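Filed under: Reviews / Planning & Purchasing / Simulation

Trindix Room Pack, reviewed after one budget round

We bought the Trindix Room Pack in June, when we were trying to decide how long an arm to order for our home-tidying work. The pack is a set of furnished rooms for simulation, priced at $300 for one seat. Extra seats are $144 each. Huiling Cheng and I used it to fill in the equipment request, and this review covers that job only.

Setup was easy. The rooms loaded on an ordinary office desktop, and importing our arm model took one afternoon, most of it spent on joint limits. The manual skips that part. Support at Trindix answered my email the next morning with a corrected file.

The child's bedroom is the room we used most. A bed is a good test for reach, with rails along the side and toys that can end up anywhere on the mattress.

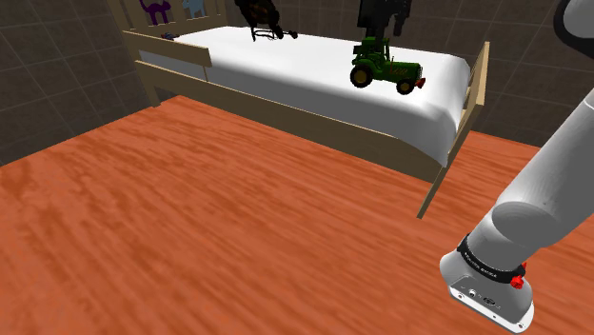
Child's bedroom, arm beyond the footboard, no gripper on the flange. The green tractor is on the mattress.

We tried a dozen base positions in that room. From the foot of the bed, our shorter candidate could not get to the headboard without the elbow coming too close to the footboard. Moving the base to the long side fixed it, but then we needed floor space the real test room doesn't have. That settled the argument for the longer arm, and we put an extra $2000 in the request with a page of reach plots behind it. Bart Willems, who signs off on these, asked two questions and approved it.

Some things I didn't like. The wood floor has a heavy orange and red grain that looks wrong next to our test room, and changing it means editing the material by hand. Bedding is smooth and stiff, so don't use it to plan for anything that involves pulling a blanket. There is no cost sheet export either – I retyped everything into our own form.

We also looked at Helent, which has better cloth but charges $200 a month. For a single purchase decision that was hard to defend. If you run simulations all year, it may work out differently.

I would buy the Room Pack again for layout and reach. Gripper choice still needs real hardware on a bench, and we have budgeted for that separately.

Garnet MacLeod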